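Ticket 523: Label printer on Clorklow skips every second label
Status: Resolved
Opened: December 30, 2025
Site: Kisosent packing room

Reported fault
Printer feeds one good label, then one blank, then one good. Same on both sizes of roll. Started after the rolls were changed over to the new Hallon stock.

Log

09:10 Picked this up first thing and I'm delighted, I love a printer fault with a pattern to it! Restarted the printer and the print queue. No change. Ran 26 test labels and 13 came out blank, so it's as regular as a clock.

09:35 Swapped the USB cable and tried the spare port. Same again. Printed the built-in test page with no computer attached and it still skipped, which lets the Clorklow software off the hook completely. Lovely, half the possible causes gone in one go.

10:05 Cleaned the gap sensor with a dry swab (plenty of paper dust in there) and ran the calibration from the front panel. It reported a label length of 122 mm. The labels are half that! So the printer is missing every other gap and treating two labels as one.

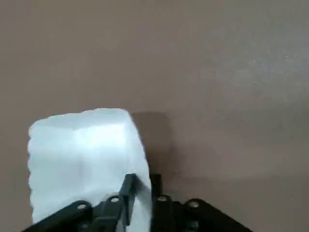
10:40 Calibrated again with the lid held down firmly, and got the same reading. Put in the last of the old rolls and it printed perfectly, every label. The new backing paper is a shade darker, so the sensor has a harder time telling gap from label.

11:15 Found it. Under Media there's a sensor level setting, left on Fixed by whoever set the printer up in May. Changed it to Auto, saved, recalibrated on the new roll. Length now reads 61 mm. Ran a full roll of 600 with no blanks at all. Really pleased with that one.

Still to do
Printer Paul, by the back door, is the same model and has the same Fixed setting. It's on old rolls for now, so please change it over before the new stock goes in.

Note for next time
If you see alternate blanks, print the calibration report before touching the drivers. Menu, Media, Calibrate, then hold Feed until the light goes green. It takes a minute and the length is on the second line.

Closed 11:30. Reopen if any blanks come back.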